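Minutes of the Stundstead Toy Library spring meeting, 15 April 2021, held by video call. Notes taken by me, Anqi Cheng, so if I've got you down as saying something daft, email me and I'll fix it before these go on the website.

**Who came**

Ten of us at the start, then the Droltutitz Road lot joined once bedtimes were done. Apologies from the Hurkham branch, who had a power cut. We waited a few minutes for Mrs Liao, who could hear us but couldn't get her microphone going, and in the end she typed her bits into the chat and I read them out (in my best voice, I hope she agrees).

**1. Last meeting's minutes**

Agreed, apart from one correction. I'd written that the hall cupboard was locked with a new padlock. It's the old padlock with a new key. Sorry!

**2. Opening again**

This took up most of the evening, as you'd expect. The hall has said we can have our old morning slot back, but we've got to be out by noon and the kitchen is off limits, so no tea for now. There were some very long faces about the tea.

We talked for ages about whether to let people browse or to carry on with doorstep bags. I was all for browsing, I'll admit it, as half the fun is watching a two-year-old march up to the shelf and pick the one thing their mum was hoping they wouldn't notice. Others felt it was too soon, and that families who've been stuck at home might find a busy room a bit much. We settled on doorstep bags until the end of April, then browsing by booked slot, 20 minutes each. Siblings can share a slot. If a family turns up late they can still come in, they just get what's left of their time.

The Droltutitz Road group asked if they could have a collection point at their end. Yes, if somebody has a dry porch. I've put a note round and will chase.

**3. Sorters, puzzles and stacking toys**

Mrs Liao has been going through the list of what we lend to the under-threes and had plenty to say about it (three screens of chat, all of it useful). Her main point was that we've got far too many things that light up and play a tune and not enough of the plain sort that a child can just get on with. Sorters and peg puzzles have been asked for more than anything else this year. She'd like us to spend on those first and leave the noisy ones until somebody donates them, which somebody always does.

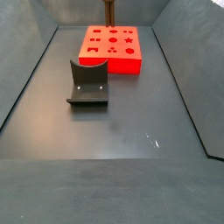

*Red-orange shape-sorter block with nine holes, including a star.*

There was a bit of back and forth over how hard a sorter ought to be. One dad said his little girl gave up on anything with more than a handful of holes and went off to post toast in the video player instead. Another mum said hers only got interested once it was tricky. So we're going to mark the bags "first go", "getting the hang of it" and "proper puzzle", and leave ages off the labels altogether. I was really pleased with this one. Ages on boxes make people fret, and I've had more than one parent hand something back looking worried when their child was perfectly happy chewing it.

We also agreed that a sorter with a shape missing can still go out, as long as it says so on the label. Jigsaws can't. Feelings ran quite high on jigsaws.

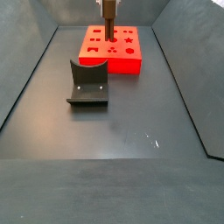
Mrs Liao also asked that whoever is packing bags puts loose shapes in a drawstring pouch, as they've been coming back at the bottom of the carrier with biscuit crumbs. I've got fabric left over from the curtains and will run some up, 32 to begin with. If anyone has cord going spare, please shout.

**4. Cleaning**

Carrying on as we are: wipe down on return, then rest on the shelf before going out again. Soft toys stay packed away for now. Somebody asked about the dressing-up box and I said the same goes for that, which didn't go down well with the Hurkham children, I'm told, but there we are.

We do need more tubs with lids. The ones we've got don't stack, and I've had the whole lot come down on my foot twice.

**5. Money**

We've got £3921 in the account, and that's after paying for the insurance. The yearly fee stays at £10 a family, and anyone who'd find that hard can have a word with me and it goes no further. We talked about doing a bigger shop for new toys and agreed to wait until we've been open a few weeks and can see what people want to borrow. Sorters and peg puzzles can be bought before then, up to £20 apiece.

A cake sale was suggested. It was pointed out that we can't really have one yet. It was suggested again later on, by the same person, and I've written it down so that it's been minuted twice.

**6. Anything else**

- The sign on the gate still has the old phone number. I'll paint over it when it stops raining.
- The ride-on tractor has been out since before Christmas. If it's in your garden, no cross words, we'd just love it back!
- The Hurkham branch would like to borrow our big floor mat. Agreed, if they fetch it.
- Could people please tie their returned bags at the top and put their name on the outside.

**Jobs**

Me: pouches, gate sign, chasing porches. Mrs Liao: shopping list for sorters and pegs, plus wording for the three labels. Everyone: look under your sofas.

Next meeting is at the hall if we're allowed, on screen if we aren't. I'll send the link round either way.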